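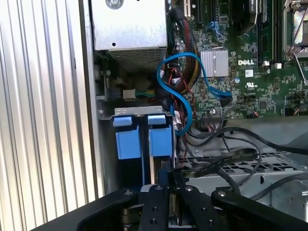 The long way back to Huttunen

Toivo Jääskeläinen left his band at its loudest. Now he has made a record you can hear the rain on.

The dressing room is a storage closet with a sofa in it, and Toivo Jääskeläinen has the sofa to himself. His boots are off. In an hour he will play to a seated audience in a converted grain hall, with one guitar, an upright piano and a drummer who has been asked to leave most of his drums in the van.

"I used to carry 16 speakers on each side," he says. "I didn't need them. I liked how they looked."

For most of two decades Jääskeläinen sang and played guitar in Huttunen, a hard rock band named after the street where its first bass player grew up. They formed in 2000, made their name on the summer festival circuit, and were known for sets that ran past curfew. Promoters complained about the fines and booked them again anyway. Their best-known song, "Mivura," still gets shouted for at his solo shows. He doesn't play it.

"It's in a key I can't reach anymore," he says. "I could move it down, but then it's a different song, and people would be disappointed."

The band stopped after a show in May three years ago. There was no argument and no announcement. The tour ended, everyone went home, and when the booking agent called about the fall, two of the four said they'd rather not. Jääskeläinen was one of them. He had ringing in his left ear that kept him up at night, and a doctor had told him to stay away from stages for a while.

He spent that winter fixing up his late uncle's house, which had a piano in the kitchen. He had never learned to play. He worked out chords by ear in the mornings, before the builders came, and by spring he had most of the songs that became "Dinura," released this month on the small label Grirex.

It is a short album, and a slow one. Several tracks have no drums at all. "Salt Road," the opener, runs for nearly two minutes before the vocal comes in, and when it does he is singing close to the microphone in a voice that will surprise anyone who last heard him yelling over feedback. The lyrics are mostly about the house and the man who lived there. One song lists what was left in the shed.

Not all of it works. "Ferry" is two ideas stuck together, and the string part on "Lamp" sounds like it came from someone else's record. But the title track is as good as anything he has written, and the last song, recorded with a window open during a storm, is better than that.

Mawuli Frimpong produced it. He had seen Huttunen once, from the back of a field, and didn't care for them.

"I thought they were a bar band with a big truck," Frimpong says by phone from his studio. "Then Toivo sent me these kitchen recordings with no name on the email. I wrote back before I knew who it was."

They recorded in three weeks. Frimpong's one rule was that nothing would be played louder than a person talking. Jääskeläinen broke it on the second day, on an electric guitar he had brought along just in case, and Frimpong put the guitar in his car and drove it home at lunch.

"He was annoyed with me until dinner," Frimpong says. "Then he played 'Salt Road' all the way through, and we kept that take."

The old fans have been divided. Some walked out of the first few dates. At one show a man in a Huttunen shirt stood up between songs and asked, politely, when the band was coming on. Jääskeläinen told him this was it, and the man sat back down and stayed until the end.

He is still in touch with the others. The drummer on this tour, in fact, is Huttunen's own, playing with brushes for the first time since music school. The bass player teaches. The second guitarist has a louder band now and has sent tickets, which Jääskeläinen hasn't used.

Would they get back together? He takes a while to answer, pulling on one boot and looking for the other.

"For one night, if it was somewhere small," he says. "I'd want to bring the piano. They'd say no to the piano."

Someone knocks to say the doors are open. He asks for the heat in the hall to be turned off before he goes on, because the fans hum, and in the quiet songs he can hear them.

"Dinura" is out now on Grirex. The tour continues through the summer, with a final date to be added.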